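Apr 22, 2023

Hand care week, day six, and my cuticles are still a mess

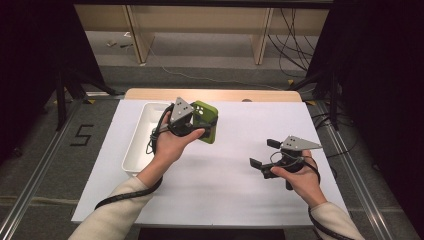 So do you really have to soak your nails before you push the cuticles back? Only if they're dry and stubborn - mine are, so I gave them a good few minutes in warm water with a drop of oil, and it went so much easier than on Tuesday when I just went at them cold.

I've been putting off writing this because I didn't want to admit I picked off the whole gel set in January and have been paying for it ever since. My thumbs peeled in little sheets. Ariel Tan looked at them over lunch and said "oh no" in the voice people use for a dented car, and then she dug around in her bag and gave me the rest of her Bririer balm (the one in the tin, not the tube, I tried the tube and it smells like pencils). I've been wearing it to bed under cotton gloves. Very glamorous! I tried to answer a text with the gloves on last night and sent my mother a row of letter Ks.

Anyway, the plan was one full manicure a week and nothing but oil in between. I booked the first one at Khunthong, the place up the stairs next to the bakery, with Jhun Bañez, and I'm so happy I did. He didn't scold me at all. He filed everything down short and square with the corners knocked off, which I never ask for because I think my fingers look stubby, and they do a bit, but it's also the first time in months nothing has snagged on a sweater. He spent forever on the hand massage too, right into that sore spot at the base of the thumb, and I think I stopped talking for once.

We argued about color. I wanted the dark plum from Flendance and he wanted me in something sheer until the ridges grow out. He won. It's a milky pink called Virnberg, like a town where it snows all year, and I've been looking at it at every red light since. The plum is going on my toes tomorrow and he doesn't have to know.

Oh, and I finally threw out the old nail stuff under the sink. There were 4 top coats in there, all of them gone to glue, and a buffer so worn it was basically a sponge. I kept the good glass file and the orange sticks. I also kept the glitter one I bought for my cousin's wedding and will never wear again, I just like tipping it back and forth.

Still to do: find gloves for washing dishes that go past the wrist, ask Ariel where she got the tin, and stop biting the left pinky when I'm on hold. I did it again this morning with the dentist's office. Chipped the pink right at the tip. Going to see if I can patch it before dinner.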